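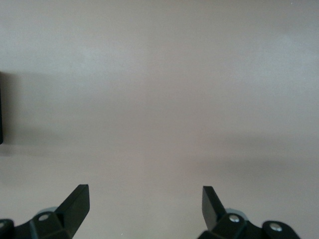
The transcript problem, part two

February, by Evelien Dierckx
Reading time: 6 minutes

We use cookies to remember your preferences and count visits. Manage settings

In the last post I went through the recording side of court reporting: what you may bring into the room, what you may not, and why I gave up on shorthand. A few readers asked what happens afterwards, when there is no official transcript and you need to quote someone accurately by six o'clock. My method is below. It is slow and it has held up so far.

The matter I'll use is the Largate planning appeal, which I covered for the Skistemby newsletter over 8 sitting days. It was a tribunal, so the rules on note-taking were looser than in a criminal court, but there was no audio released to the press and the official transcript was priced per page. The finished transcript ran to 244 pages. Our budget would have covered the first 30, most of which were appearances and housekeeping.

So everything quoted in those stories came from my own notes, and the notes had to carry the weight.

I type on a laptop with the screen dimmed and the key sounds off. Each line gets a time stamp from a text expander, triggered by two semicolons. Speakers get a two-letter code, which I settle before the hearing begins from the list of appearances. Witnesses get a code when they are sworn. If somebody I haven't coded speaks, I use XX and fix it at the next adjournment.

The important part is the marking convention. Every run of words is in one of three states:

Straight double quotes: verbatim. I heard every word and I typed every word before the next sentence displaced it.

Square brackets: close paraphrase. The sense is right, some of the words are right, and I can't vouch for which.

No marking: summary.

Only the first category is ever allowed inside quotation marks in copy. That sounds obvious. It stops being obvious at ten past five, when the best line of the day is sitting in square brackets and you are fairly sure you remember it. In the Largate notes there was a line from the traffic engineer that would have made a headline. I had it in brackets. It ran as indirect speech, four paragraphs down, and when I eventually got to read the official version, I had the verb wrong. The meaning was unaffected. It would still have been a misquotation.

Partial quotes are a related trap. If I have five words verbatim out of a sentence of twenty, I can use the five, provided the remaining fifteen don't reverse or qualify them. To know that, I need at least a bracketed version of the fifteen. A fragment with nothing on either side of it is unusable, and I now delete those at the end of each session so that I'm not tempted by them later.

At every adjournment I do a pass. The morning tea break is long enough if you stay in your seat. I read from the top, resolve the XX codes, expand abbreviations that could go two ways ("dev" was developer, development and deviation in the same hour, on the second day) and downgrade anything that looks too tidy. People giving evidence don't speak in finished sentences. If a line marked verbatim reads like prose, I probably repaired it as I typed, and it goes into brackets.

I never upgrade. Once a passage is in brackets it stays there unless I can check it against an independent record.

Independent records are worth chasing. These are the ones I've had any use out of:

Written submissions. Counsel frequently read from them. If a filed document is available, you can compare the sentence and note any departure. Quote the spoken version if you have it verbatim, and otherwise attribute to the document and say so.

Other reporters. I compare notes with Geert Van Damme, who files for a trade title and uses a completely different system (paper, landscape, witness on the left and everyone else on the right). Our rule is that each of us reads our version aloud before seeing the other's. If we match word for word, I'll treat it as verbatim. If we differ by an article or a tense, neither of us quotes it. The order matters, because once you've seen another person's version your own memory rearranges itself to agree.

Counsel. They will sometimes confirm their own words. They will sometimes improve them too. I ask "did you say X", never "what did you say about X", and I don't ask about a witness's evidence at all.

Purchased extracts. Some registries will sell single pages. For the decision itself, and for any exchange we expected to be challenged on, we bought the page. Over the whole appeal that came to 6 pages, and it was money well spent.

On filing: the notes go into a plain text file, one for each sitting day, with the date first in the file name. I make a read-only copy as soon as the day ends, before I write anything. All cleanup after that happens in a second file. When a complaint came in from Kundberg, the applicant's consultants, asking for a correction to a paragraph on drainage, I could send our editor the untouched original with time stamps and the working copy beside it. The paragraph stood. There was a separate error in the same story, a wrong lot number, which the complaint hadn't mentioned and which we corrected anyway.

I've been asked about automatic transcription. It doesn't arise in rooms where you can't record. For interviews, where I can, I use it as an index. It tells me that the bit about the easement is at minute nineteen, and then I listen to minute nineteen. It drops the word "not" more often than I'm comfortable with, and it renders Mutiso Road as three different things in a single file.

Retention is the part I've thought about least. At present I keep originals for seven years on an encrypted drive, with a second drive at another address. That number came from an old employer's policy and I never looked into the reasoning behind it. If you work under a different limitation period, check yours.

The next post will cover suppression orders, specifically how to find out that one exists before you breach it. I'm still waiting on a reply from one registry.

Get new posts by email. No spam, unsubscribe any time.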